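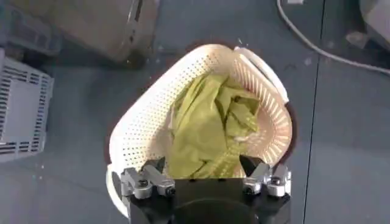
Wrist view. Basket below the fingers, with a yellow-green item in it.

Zunia Demonstration Guide
Section 4: Running the laundry demonstration for visitors
Last updated June 11, 2019

Do the checks in Section 3 before you start. One person runs the robot and one person talks to the visitors. Do not try to do both.

4.1 Set up

1. Open the door of dryer 1 all the way. Look inside the drum and take out anything left from the last run.
2. Put the basket on the floor to the left of the dryer. Leave the strip of floor in front of the drum clear.
3. Load the basket loosely. Do not fold the clothes or press them down.
4. Start Iltus on the laptop and open both wrist views. Raise one wrist, tilt it, and check that the picture keeps up with the arm.
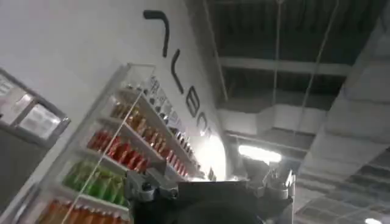 Wrist view with the hand tilted: display shelving, ceiling at right.

5. Lower the wrist and set arm speed to 500. The top setting is 1000. Do not use it while visitors are present.

Caution: Keep visitors at least two arm lengths from the robot, including when it is paused. A paused arm still has power.

4.2 Run the demonstration

6. Tell the visitors the arms are going to move, then press Start.
7. Keep one hand near the stop button until the run is over. Both arms should stay clear of the dryer door when they move toward the drum.
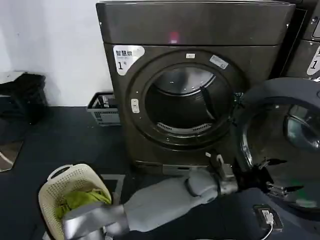 Can a visitor press Start?
Only at the end of the visit, with the operator standing beside them and holding the stop button. Children under 12 may watch but may not press it.

8. The robot picks from the basket with the left hand. If it closes on nothing, let it try again. After three misses, press Pause and loosen the pile by hand.

Note: Dark clothes on top of each other are harder for Zunia to tell apart. Mix in a lighter color if you have one.

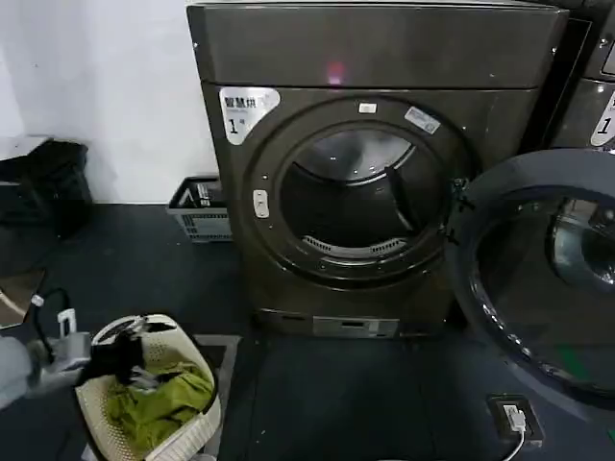
4.3 Ending the visit

9. Press Park and wait for both arms to stop.
10. Switch off arm power, then let visitors come closer for questions.
11. Empty the drum and the basket. Write any stops or misses in the visit log.

If an arm will not park, leave it where it is and call Kazimír Ondrejka at extension 2103.

293 views | 4 shares
Contact: Trnka Visitor Desk | © 2019 Trnka | Back to top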